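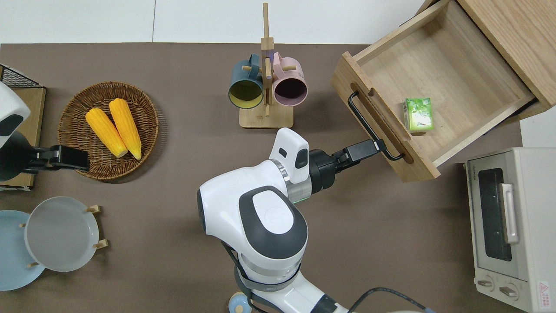
Wing-sze Hsieh wrote in to ask why I keep telling people to skip the introduction in the Mosdale paperbacks, when the introduction is the part she likes best.

Fair question! And I may have been a little harsh in the May newsletter, so let me have another go at it. I have nothing against introductions. I love knowing where a writer lived and who they owed money to. What bugs me is opening a novel I've never read, settling in with my coffee, and finding out on page two that the sister drowns. Mosdale does this all the time. The intro to "The Tollkeeper's Daughter" gives away the ending in the second paragraph (and then again at the bottom of the page, in case you missed it).

So my advice was to read the novel first and go back. Wing-sze says she does it the other way around, and that knowing the plot lets her slow down and enjoy the sentences. I tried it her way with one of the Skidard stories last week and I have to admit it went pretty well - I noticed a lot more jokes, for one thing. I still wouldn't do it with a mystery.

While we're on the subject of editions, a few of you asked which copy of "Skidard" to buy for the fall read. There are two in print that I know of. The Tondau one is the nicer object, with bigger type and notes at the foot of the page where you can see them. The Mosdale is cheaper and lighter, but the notes are all at the back, and there are a lot of them. I lose my place every time I go looking. It also leaves out the last story, "The Ferry Account," for no reason I can find, and that's the one Ritu Mishra wants to talk about, so if you already own the Mosdale please borrow a Tondau for that part. The library has one and I have a spare with a cracked spine.

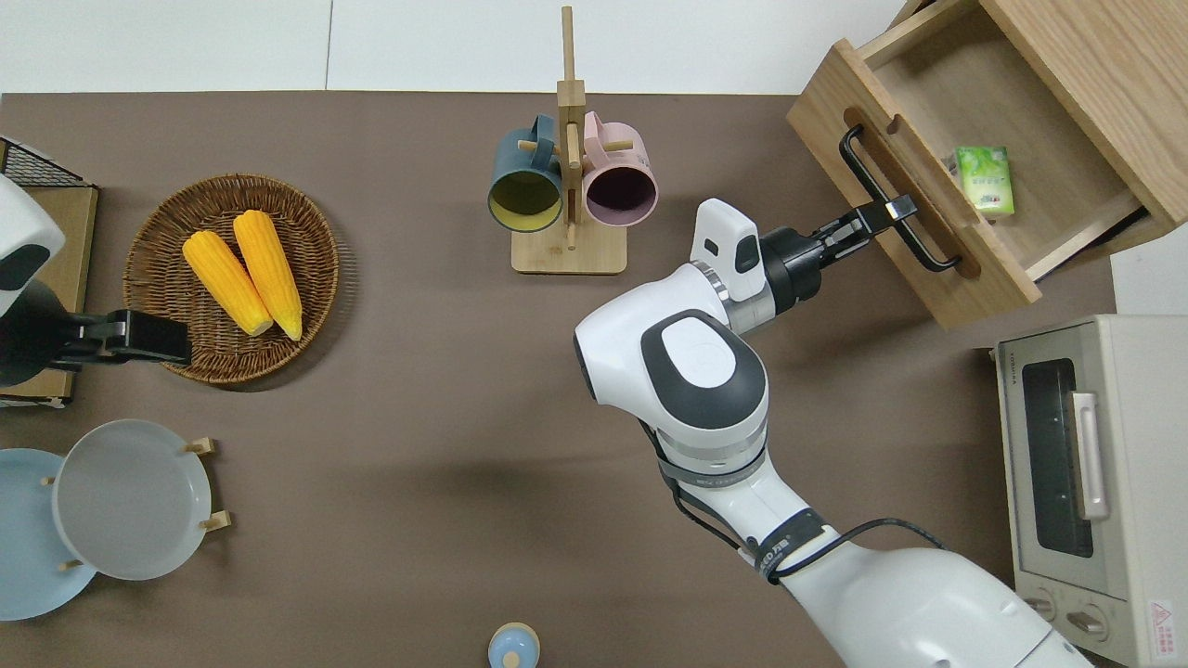

Two ears of corn in a woven basket

Now the small-press news. Saxena is bringing back its pocket classics, the little ones with the cloth spines, and the first 12 titles go on sale 24th September. They're printing 1,000 of each, down from 3,000 last time, so I'd order early if there's one you want. I've put my name down for the letters and the two sea novels. The introductions are being moved to the back and called afterwords, and you can imagine how I feel about that. Sorry, Wing-sze!

Page numbers for the next stretch of "Skidard": read through the end of chapter 29 in the Tondau, where the long section about the mill finally wraps up. It drags in the middle, I know. Ritu says the trick is to read the mill chapters out loud. If you try that, write and tell me how it went, and tell me which edition you're using so I can match up the pages.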